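**Gripper fault on the tabletop cell: what we found**

The tabletop cell at Ukside was out of use for part of the winter after a fault in the gripper. Several readers asked for more than the two lines we gave it in the last issue, so a fuller account follows. The cell is running again, with limits, as of Mar 10, 2023.

The job itself is simple. The arm picks up light items from a white table and sets them down somewhere else on the same table. The items include tableware and soft pieces that give when they are squeezed. Hard items had never caused much trouble. The soft ones are where the fault showed up.

The gripper decides that it has hold of something by watching motor current. When the fingers meet resistance, the current rises, and past a set threshold the controller calls the grasp complete and stops closing. With a mug, that rise is sharp. With a piece of foam it is slow, and the threshold has to be set low enough to catch it. Ours was set that way in the fall and left alone.

What changed was the reading. A connector in the wrist had worked partly loose, and the current signal dropped out for short stretches. The controller treated each dropout as zero resistance and kept closing. On a soft item the fingers went well past the point where they should have stopped. On two occasions the arm also kept pressing down after a fingertip had reached the item, and the emergency stop had to be used. There were no injuries.
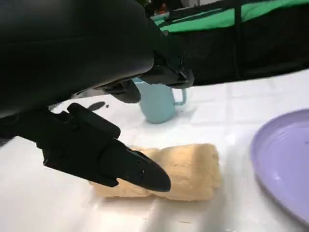
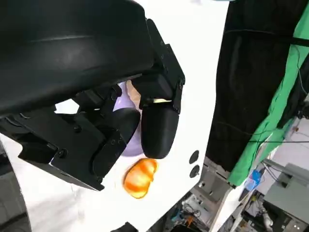 Going back through the logs took longer than the repair. The cell had recorded 569 grasp attempts since the last service, and 113 of them had at least one gap in the current signal. Most of those gaps fell while the fingers were opening, when they did no harm, and that is why the problem went unseen for so long. The longest was about 40 milliseconds. The software had a check for a missing signal, but it only tripped after a much longer silence than that.

The connector was supplied by Drusent as part of the wrist harness. It was not defective. The cable had been routed with too little slack at the last refit, and each turn of the wrist pulled on it. We have rerouted the cable, replaced the connector with a locking type, and added a clamp from Abernathy to take the strain.

Three changes were made on the software side:

- A missing current reading now stops the fingers at once and raises an alarm.
- Downward travel is capped when a soft item is on the pick list.
- The grasp threshold is stored with the item type, so one setting no longer has to cover everything.

After the work was done we ran 244 test grasps at reduced speed. The signal held through all of them. One alarm was raised — a stale reading at start-up, which has been fixed separately.

For now the cell stays at reduced speed, and hands stay off the table while the arm is powered, including when it looks idle. Please don't clear an alarm and restart without writing it in the log first. Two of the early stops were cleared this way and we lost the details of both.

The sister cell at Lesham uses the same harness and will be inspected in April. Until then it is limited to hard items only.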